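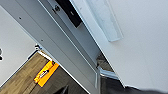

Stimham Allotment Society – Members' Blog

Home | Plots | Diary | Contact

Posted in October by the Plot 119 blogger

Well, the beans are finally down, and I can't say I'm sorry! I spent most of Thursday untangling string from the canes (why do I always tie so many knots?) and came home with 500 g of dried pods in my coat pockets, which I'm saving for next year's sowing. The leeks are coming on nicely – slow, but nicely – and I've squeezed in four rows of garlic where the courgettes were. Up to six of the squashes should see us through to Christmas, if I can stop giving them away at the gate. Do come and ask for one.

Recent posts
Green tomato chutney, again
A wander round the Ferkum plots
Mending the water butt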